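Tuesday, late

Rain until 2, then gray. Walked to the allotment anyway and got the last of the beans down. The poles are stacked behind the shed and the twine is in the bucket. Sawsan had already pulled her squash and left three on my step, all of them too big for my oven.

Spent the evening sorting seed. I have been putting this off since August. The envelopes from last year were in a shoebox in no order, and half had lost their labels. I threw out the parsnip, which never keeps, and the onion. The runner beans I counted because Mwanaisha wants enough for both plots: 40 good ones, plus a few with holes that went in the compost. The poppy seed had leaked into everything.
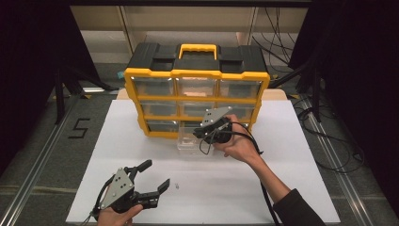 The organizer with the yellow handle. Nine drawers, bottom middle one pulled out.

My plan is to go by sowing month, early things at the top. Peas and broad beans don't fit any system because they take up so much room, so they will stay in jars on the pantry shelf. Yolotzin says to keep the lettuce in the fridge. I might try half and half – I lost most of it to the heat in June.

Still to do: write to A-yeong about the garlic, find the dibber, pay the water bill for the plot. Knee sore again from the wet ground. Bed by 11 if I leave the dishes.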